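Home | Tickets | Knowledge base | My account
Print this page | E-mail this page
Posted in June by Dragica Janevski, Zillside

Arm stops short when clearing the round table (Hullwood unit, Tromell software 2.4)

Hello again, and thank you for being so patient with my last message, which I know went on a bit. We are still trying to get the arm to do the small jobs at the end of the day: lift the cups off the table, carry them over, put them down, and go round the flowers with the duster. It manages the dusting rather nicely on a good day. The cups are another matter. It sets off with great confidence, reaches towards the window side, slows right down and stops with error 600. I have been wondering whether the wrist camera is being dazzled, and having looked at what it sees I think I may be on to something.
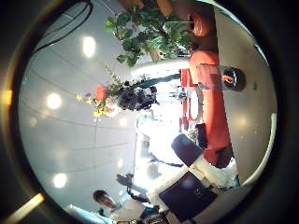

Wrist view towards the orange counter, with the middle washed out by the light.

Your colleague Yoo asked me to try a few things, so I did them in the order given. I restarted the controller and had a cup of tea while it came back. I ran the calibration twice, the second time with the cups swapped for plastic ones (kinder on my nerves), and the error was the same. Then I went over the cables at the gripper end, as I was told a tight one can make the wrist give up early. None felt loose to me, though I'm no engineer and would gladly be corrected.
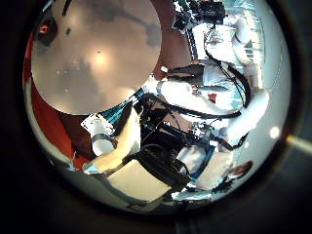

Can it be left to clear a table by itself yet?
We wouldn't leave it alone with anything breakable; stay close enough to reach the stop button until the error has been cleared.

Yoo also suggested lowering the exposure by 2 steps and trying again at 4 in the afternoon. I did, and it got a little further before stopping, so I'd call that encouraging — my own hopes may be colouring it, mind.
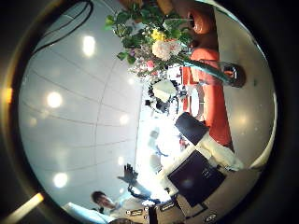 Black hand raised, fingers spread, against the bright part of the room.

With the speed turned down to the slowest setting it did pick up one cup and put it down again, very gently, a hand's width from where it started. I could have cleared the lot in that time, but I was terribly pleased with it all the same! What I would like to know is whether Tromell can be told to ignore the brightest patch 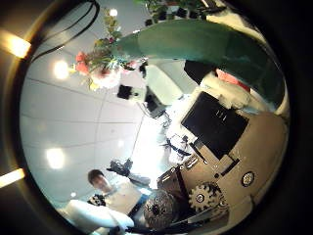 or whether we ought simply to hang a blind and have done with it. I can get a blind up easily enough. If you'd like the full log, tell me where to send it, as the upload button here keeps refusing the file.

Status: open, waiting for Hullwood support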